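Against the Second-Hand Carton
Rui Vieira

The corrugated carton is treated as a durable good. It is kept in the cupboard under the stairs, flattened or nested, and brought out when a parcel has to be sent to a relative. The practice is thought thrifty. My argument is that for mixed groceries it is usually a false economy, and that the habit persists through a misreading of what a carton does.

A single-wall carton carries stacking load through its vertical corners and the panel edges next to them. The middle of each face contributes little. A used box can therefore look sound from the front and have lost much of its strength, the loss being in the creases. Each opening and closing works the score line at the base of the flap. The liner splits on the outside, the fluting flattens, and the lid no longer sits down on the front panel. Tape will hold the two together but does not restore the crushed board.

I kept notes on household parcels sent from Inskip between one November and the next. There were 40, of which 18 went in cartons on their second trip or later. I do not offer this as a trial, the contents having varied too much. The used cartons accounted for most of the damage reported at the other end, and in almost 18 cases the sender had added tape and considered the matter settled.

Tape deserves a paragraph. Clear packing tape bonds to the paper surface of the board. On a new carton that surface is intact. On an old one it has been pulled away wherever the previous strip came off, and what remains is loose fibre, dust and old adhesive. New tape laid on this wrinkles and lifts. The usual response is a second strip over the first, which sticks very well to the first strip and does nothing for the joint. Travport, the carrier I use, asks for one continuous strip along the centre seam, carried well down each end. Few people comply.

Contents are the other half of the problem. Snack bags are sealed with air inside and act as weak cushions until the seam gives. Drinks cans are dense, roll freely and dent on the rim. Small printed packets crush at the corners. Packed together in a box with spare volume, the can becomes a hammer and everything else is what it strikes. Cans should go at the bottom, upright, with the gaps filled. Bags go last, on top, and the lid should close without being pressed.
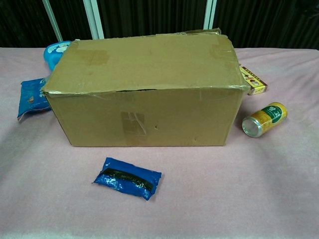
Page last changed: Feb 8, 2019

A carton in the state of this one, with bent flaps, a torn edge at the back corner and tape residue across the top, I would retire from the post. It has some use left as storage on a shelf, with nothing placed on it. The can and the packets beside it would travel better in a new box of smaller volume.

The objection is cost. A plain Fluna carton of suitable size is 86 pence at my local shop, and a parcel of modest groceries may not be worth many times that. I accept the point for clothing, bedding and paper, which tolerate a soft box. I do not accept it for food and drink. One burst can will spoil the rest of the contents, and the postage is lost as well.

The Zollell double-wall box is sometimes proposed as a compromise, being strong enough for 2 or more trips. It is heavier, and on short routes the added weight can cost more in postage than a fresh single-wall carton. I keep one for glass jars.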